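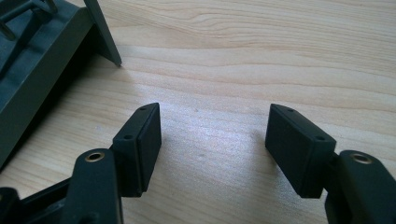
Jaws open over the table, nothing held

benchmoth: We tried Giorgia Pagano's method – no arm, you just carry the gripper by hand – and 30 runs got us a policy that reaches well!
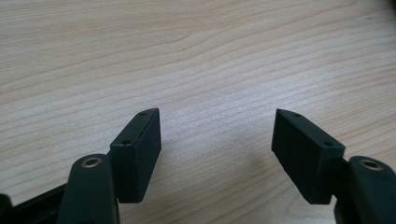 Bare wood between the pads

tallow_jim: Lovely, but 30 is thin. At Sterell we needed 174.

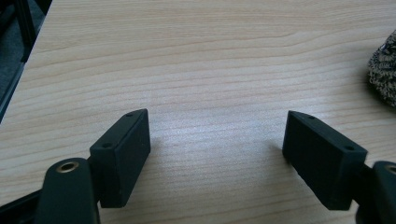
Pads apart, knit thing off to the right

benchmoth: For 2 objects, though? I think you over-collected, friend.

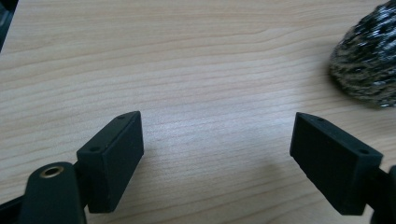 tallow_jim: Reaching is the easy half of any policy. Try grasping something awkward, like that steel wool at the upper right, and then tell me 30 is plenty.

Recent threads
Biltora wrist mounts
Pad wear after July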